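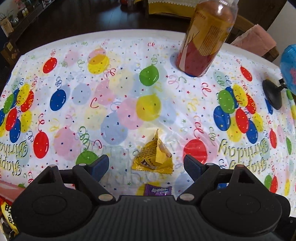

Home News Schools Sport What's On

Keslow students teach robot arm to clear up after a party

24th September

4 min read

Students at a Keslow robotics club are spending the autumn term tidying tables, in the hope that a robot arm will learn to do the same by December.

The project, called Uritico, is run by the after-school club at Sauerland College. Its members use a hand-held gripper to pick up the sort of rubbish left behind at a children's birthday party, including sweet wrappers and snack packets, and record each attempt with a camera fixed to the tool. The recordings are then used to train a robot arm in the college's engineering workshop.

The club has made 888 recordings so far. It wants to reach 2,325 by the end of term, a target taken from a test plan the older students wrote over the summer.

Covadonga Cordero, who teaches engineering at the college and leads the club, said the party table was the students' idea. The club's first attempt last year used wooden blocks on a plain grey board, and attendance fell away after a few weeks.

"They were bored and I was bored," she said. "One of the Year 12s said that if the arm was meant to be useful it should be doing a job people don't want to do, and somebody else said clearing up after their little brother's birthday. We bought the tablecloth that week."

The cloth, a white plastic one with balloons and "Happy Birthday" printed on it, has caused more trouble than anything else in the project. The printed balloons are brightly coloured, and in early trials the arm would sometimes reach for one of them and close on nothing. Students talked about switching to a plain cloth but voted to keep it.

"A plain cloth would be easier, and we'd get better numbers for the display board," Ms Cordero said. "But people do have patterned tablecloths. I'd like them to find out why it goes wrong before they take the problem away."

Foil wrappers are the other difficulty. They are light, they shine under the lights, and a crumpled wrapper has a different shape each time it is put down. Club members have been told to leave wrappers as they fall and to pick them up from whichever side looks easiest. A small wrapper lying close to a larger one is treated as a separate job, with its own recording.

Students work in pairs. One holds the gripper, which has two angled fingers, and the other lays out the table and keeps the log. They swap after ten minutes. Anyone may lay the table however they like, provided there is at least one thing on it that should be left alone, such as a bottle with drink still in it or a napkin. The arm is supposed to learn to work round these.

That last rule was added two weeks into term, after the arm pushed a full cup off the bench during a practice run. The cup was plastic and the only damage was to a set of notes. Drinks bottles now have their lids screwed on before a session begins.

The club bought the gripper parts, a camera and a second-hand laptop with a £400 award from Trorkelen, a packaging machinery firm on the edge of Keslow. The firm also lent the arm, which had been used for demonstrations at trade shows, and sends an engineer to the college once a fortnight. The loan runs until the end of the school year.

Sessions are held after lessons in a room next to the workshop, with extra recording done at members' homes if a parent or carer agrees. Ms Cordero said the home recordings were some of the most useful, as the furniture and the lighting changed from one to the next. Students are asked to keep people's faces and any letters or paperwork out of view, and each recording is checked by a member of staff before it is added to the collection.

Not every recording is kept. If the gripper slips or the student changes their mind halfway, the pair can mark the attempt as a miss. Misses are stored in a separate folder, and a group of Year 13 students is looking at whether they can be put to use as well – at present they are left out of the training.

Results have been mixed. The arm can pick up a stiff snack packet from the cloth on most tries, but it still struggles with small wrappers, and it is slow. A table that a student would clear in under a minute can take it a quarter of an hour, with long pauses between one item and the next. The club has decided not to work on speed until the new year.

A public demonstration is planned for December in the college hall. Visitors will be able to lay the table themselves and try the hand-held gripper, and the club intends to run the arm whether or not the target has been met. Younger pupils from nearby primary schools will be invited to the afternoon session.

Ms Cordero said she had been asked several times whether the arm would be ready to clear a real party.

"No," she said. "It can't bend down, for a start, and half the mess is on the floor. What I want is for them to stand next to it and explain what it's doing and where it gets stuck. Some of them can do that very well already."

The club is open to all Sauerland College students in Years 10 to 13, and no experience of programming is needed. It is short of members who can stay for the later part of the session, when the recordings are sorted and labelled. Anyone interested should speak to Ms Cordero in the engineering workshop at lunchtime.

The club would also be glad of unused party tablecloths, paper or plastic, in any pattern. They can be left at the college reception, marked for Uritico.

Related stories

Sauerland College workshop to stay open in evenings
Trorkelen takes on four apprentices
Keslow library starts coding mornings for under-12s
Bridge-building contest returns to college hall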